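# Jenness Street Sewing Room – Monthly Meeting

5 September 2025. Started ten minutes late, owing to a search for the agenda, which was under the iron.

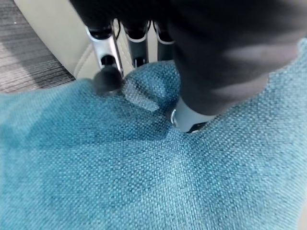 **1. Minutes of the July meeting**

Approved with one correction. The July minutes recorded that the members "unanimously agreed" on the color of the new seat covers. Two members asked that this be changed to "agreed." One asked for "gave up." Settled on "agreed."

**2. The teal basket weave**

Most of the evening went here. The bolt from Drokside arrived in good order and has been on the cutting table long enough for everyone to form an opinion.

Points raised:

- The color is teal. The supplier's order form calls it "Lagoon." Members are asked to write "teal" on all labels so that people can find it.
- It ripples. Laid out flat at night, it is no longer flat in the morning. Smoothing it by hand moves the ripple about a foot to the left, where it waits.
- The weave frays as soon as it is cut. Anyone cutting a panel should zigzag the edges the same evening and not leave it on the shelf with a kind note for the next person.
- Pins leave marks if they stay in overnight. Clips are in the blue tin. If the blue tin is empty, the clips are in your apron.

There was a long discussion about whether the fabric has a right side. Three members said yes, and were then found to disagree about which side it was. A test square will be stitched each way and hung by the door for a week. Please look at it in daylight before voting.

Pre-washing was also discussed. The sample piece shrank more along the length than across. Agreed to wash the whole lot before any more cutting, in loads small enough for the machine to survive. The panels already cut will become cushion backs, which are more forgiving.

**3. Seat covers for the Hakmont reading room**

The order stands at 63 covers, with ties. Hakmont has asked whether the ties could be "less noticeable." We have replied that they could be shorter, at which point the covers will be less attached.

The paper pattern has been traced again, as the old one had been trimmed by so many hands that it no longer matched itself. The new one is on brown card and is marked DO NOT TRIM on both sides. It has already been used as a tray.

Delivery will be in two batches. The first goes when it is ready, and Hakmont has been told so in nicer words.

**4. Money**

Balance in the account is $3,385. Of this, $900 is set aside for the fabric bill and may not be regarded as buttons money. Thread and needles since the last meeting came to $88, a figure several people wished to have explained. It was the good thread.

**5. Machines and irons**

The Stelmakh overlocker is back from repair and runs quietly, which has alarmed those who were used to it. The repair shop's advice was to change the needle more often than "when it breaks." A box of spares is now taped to the lid.

The second iron spits. It is to be used on scraps only until the descaler has been through it twice.

**6. Cutting table**

Proposed that nothing be stored on the table overnight except the fabric in use. Carried. Proposed that this include mugs. Carried, after debate.

The request for a longer table was put off again, the room having remained the same length.

**7. Any other business**

The lost tape measure has been found inside a finished cushion. The cushion will be opened along the bottom seam by whoever closed it, and they know who they are.

**To do before next time**

- Wash and press the remaining teal
- Stitch the two test squares and hang them up
- Write back to Hakmont about tie length
- Buy descaler

Next meeting at the usual hour. Bring your own scissors, and take the same ones home.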